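拆机柜台后面的那层软件

发布日期：2024年4月24日
来源：Hikwood技术通讯

Tusport是一套用来做电子设备拆解的控制与规划软件，由Hikwood和Danladi两家公司共同开发，目前装在Prundovov的旧电脑拆解车间里。车间只有2个工位，每个工位一条机械臂，腕部带一个小相机。我们和负责软件的工程师谈了一个下午，话题基本没有离开代码。按照对方的要求，文中不写姓名。

谈话从任务描述文件开始。工程师打开的第一个文件是一份文本，里面写的是拆一台台式机的顺序：侧板、线缆、散热器、处理器、内存、电源。每一步后面跟着前置条件和完成条件。

“很多人来参观，先问机械臂的精度。”工程师说，“我一般先给他们看这个文件。机械臂的精度是买来的，写在说明书里。这个文件是我们自己写的，改过的次数最多，出问题的时候也先看它。”

最早的版本没有这份文件。当时的做法是把整个流程写成一个很长的程序，从头跑到尾，中间哪里失败就停在哪里，由操作员把机箱搬走，再换一台。“那个程序有2000多行，一大半在处理例外。散热器没有，怎么办；内存只有一条，怎么办；螺丝少一颗，怎么办。每加一种机型，就多出一串判断。后来连写的人也不敢改。”

现在的规划器是按条件来选下一步的。它不假定机箱里一定有什么，先看感知模块给出的零件清单，再去任务描述里找当前能做的动作。散热器已经被人拆掉了，取散热器那一步的完成条件就自动成立，规划器直接跳过去。

“听上去简单。麻烦的是感知给的清单不一定对。”工程师说。

感知这一块由Danladi的人写。固定在工位上方的相机负责粗定位，判断机箱的朝向和大致型号；腕部相机负责最后一段距离。两边的结果放进同一个状态表，每一项都带时间戳和置信度。规划器读这张表，不直接读图像。

我们问为什么不让规划器直接用图像。工程师的回答是，试过，查错太难。“出了问题，你要知道是看错了，还是想错了，还是手没做到位。中间有一张表，三件事就分得开。我把当时的表调出来，上面写着处理器在某个位置，角度多少，置信度多少。再看图，对不对一眼就知道。表是对的，那就往后查。”

状态表里最容易出错的是反光的零件。处理器的金属盖是典型的例子，灯光一变，边缘就会断成几截。机箱内壁也是金属的，带着各种冲压出来的凸起和开孔，在图像里都是直线和方角，和零件的轮廓很像。早期的检测模型常把机箱上的长方形凸起认成内存插槽的一部分。

“我们没有靠换模型解决这个问题。”工程师说，“模型换过，好一点，过两个月来一批新机箱，又不行。后来加了一条规则：同一个零件，手腕要从两个不同的角度各看一次，两次推算出的位置对不上，就不许下手。慢是慢了，误抓少了很多。”

这条规则在代码里叫“二次确认”，对应的参数可以按零件关掉。电源那么大的东西不需要看两次，处理器必须看两次。

处理器的抓取是整套软件里单独写得最细的一段。处理器薄，边缘窄，夹爪能接触的地方很少，夹得偏了会转，夹得重了会伤到基板。拆下来的处理器要转卖，基板有损伤就只能按废料算。
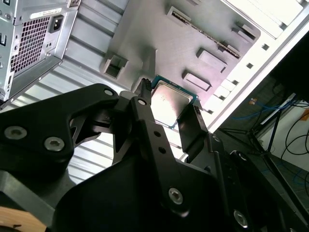 夹爪夹持处理器，腕部相机视角。左上方为机箱电源。

控制这一段没有用统一的夹持力。程序把动作分成接近、接触、合拢、试提和撤离几个阶段，每个阶段有自己的速度上限和力的上限，超过上限就退回上一个阶段，不会继续往下走。

“合拢是分两步的。先合到两边都碰到，停住，读一次电机电流。这时候如果只有一边有反应，说明零件偏了，手腕要横着挪一点再试。两边都有反应，再加力。”工程师说，“试提也一样，先抬很小的一段，停下来看图。零件跟着手走了，才算抓到。如果手走了零件没走，或者零件带着插座一起动，都要放下。”

这里的“看图”由一个很小的分类程序完成，只回答一个问题：夹爪之间有没有东西。它不管是什么东西。工程师认为这样设计有好处，训练它不需要很多种类的数据，换机型也不用重新训练。

至于夹住以后零件的角度，要另外估计。处理器很少会平平整整地停在两指之间，多数时候是斜的。放进托盘之前，软件要知道斜了多少，再算出手腕该怎么转。估计角度用的是金属盖的外轮廓，加上下面露出来的一条基板边缘。两者颜色差别大，比单看金属盖稳定。

“刚开始我们想让它一定夹正，写了很多代码去纠正。后来不纠正了。斜着就斜着，只要知道斜多少，放的时候补回来就行。这一改，删掉了445行。”

撤离是另一个花时间的地方。机箱是半开的盒子，周围有电源、侧框和没有理好的线，手伸进去容易，带着零件出来就不一定有同样的空间。规划器最初用通用的避障算法，给它一个机箱的三维模型，让它自己找路。算出来的路径能走，可是每次都不一样，有时手腕会在机箱上方转一大圈，操作员看着不放心。

现在的做法保守得多。进入机箱时走过的路径会存下来，撤离时优先原路返回，只在手里有零件、外形变大的地方检查有没有碰撞。查出问题，才调用通用算法重新算那一小段。

“操作员喜欢可以预料的动作。”工程师说，“他站在旁边，看过几台就知道手接下来往哪里走。突然换一种走法，他就会去按停止。按一次，恢复要好几分钟，比走得慢亏得多。”

线缆仍然没有好办法。软件里把线缆当作一种特殊的障碍物，形状每次都重新从图像里提取，没有固定模型。提取不出来的时候，规划器会请求人工，屏幕上弹出一条提示，操作员用手把线拨开，按确认，流程继续。我们问这算不算失败，工程师说统计的时候单独算一类，叫“协助”。

“失败是零件坏了，或者流程走不下去。协助是人花几秒钟帮一下。两个数字混在一起，就看不出该改哪里。”

说到统计，工程师打开了日志工具。这是Tusport里工程师自己最满意的部分，也是客户最少提到的部分。每一次抓取会生成一条记录，里面有状态表的快照、各阶段的力和电流曲线、腕部相机的图像，以及规划器当时考虑过的其他动作。记录可以按时间轴播放，拖动进度条，曲线和图像一起走。

“以前查一个问题，要开4个窗口，时间还对不齐。相机的时钟和控制器的时钟差一点，你看到的图和那一刻的力不是同一刻的。为这件事我们专门改了时间同步，花的时间比写抓取还长。”

时间没有对齐的时候，团队做过一个错误的判断。有一段日子处理器经常从夹爪里滑掉，看日志，像是合拢后力突然下降，于是大家去调夹持力，越调越大。时钟对齐以后再看，力下降发生在滑脱之后，真正的原因是试提的加速度设得太高。把加速度降下来，力又调了回去。

现在每一版软件上线之前，要用旧的日志重放一遍。重放不动机械臂，只把当时的图像和状态喂给新的感知和规划，看它做出的选择和旧版有什么不同。不同的地方列成一张表，由人逐条看过。常用的重放集有11组，每一组对应一类机箱，其中几组是专门挑出来的难例：灯光过强的，主板上积灰严重的，线缆横在处理器上方的。

重放有它的局限。它能告诉你新版在同样的画面前会怎么选，不能告诉你选了之后会怎样。工程师说，控制部分的修改还是要上真机，先用报废的主板试，再用正常的。

Hikwood和Danladi之间的分工也影响了代码的样子。Hikwood写规划、控制和日志，Danladi写感知和标定。两边约定的接口就是那张状态表，字段要增加，必须双方都同意。工程师承认这样做有时很慢，一个字段可以讨论一个星期。

“比如处理器的位姿，用哪一个点做原点，金属盖的中心，还是基板的中心？大多数型号两个差得很小，有的型号不一样。我们最后用了基板的，放托盘的时候方便。Danladi那边要多算一步，他们不太乐意，但是也接受了。”

标定目前每天开机时做一次，中途如果腕部相机被碰过，还要再做。操作员不需要懂标定的原理，界面上只有一个按钮和一个结果：通过，或者不通过。不通过时会给出偏差的方向。早先界面上显示的是一组数字，操作员会把它抄在纸上，可是没有人知道抄来做什么用，后来就去掉了。

我们问到有没有考虑用端到端的学习方法，把感知、规划和控制合成一个模型。工程师没有马上否定。团队在试，用的就是日志里积累的记录，目前只放在试提之后的角度调整上，别的阶段不放。

“那一段适合。范围小，做错了后果也小，零件已经在手里，离主板也有距离。接触和合拢我暂时不会交出去。出了事，我要能说清楚是哪一步超了哪一个上限。客户问起来，我不能回答说模型是这么想的。”

接下来的工作排在5月。一项是内存条的抓取，卡扣要先拨开，一只手做两件事，任务描述里目前没有合适的写法。另一项是让任务描述文件能由车间的人自己修改。现在改一个顺序要找工程师，车间那边提过几次意见。

“文件本身不难读，难在改错了没有人提醒。比如把取处理器放到取散热器前面，格式上完全合法，跑起来才知道不行。我们在写一个检查工具，保存的时候就报出来。”工程师说，检查工具的规则目前只写完了台式机的部分，一体机的还没有开始，车间里也还没有收过一体机。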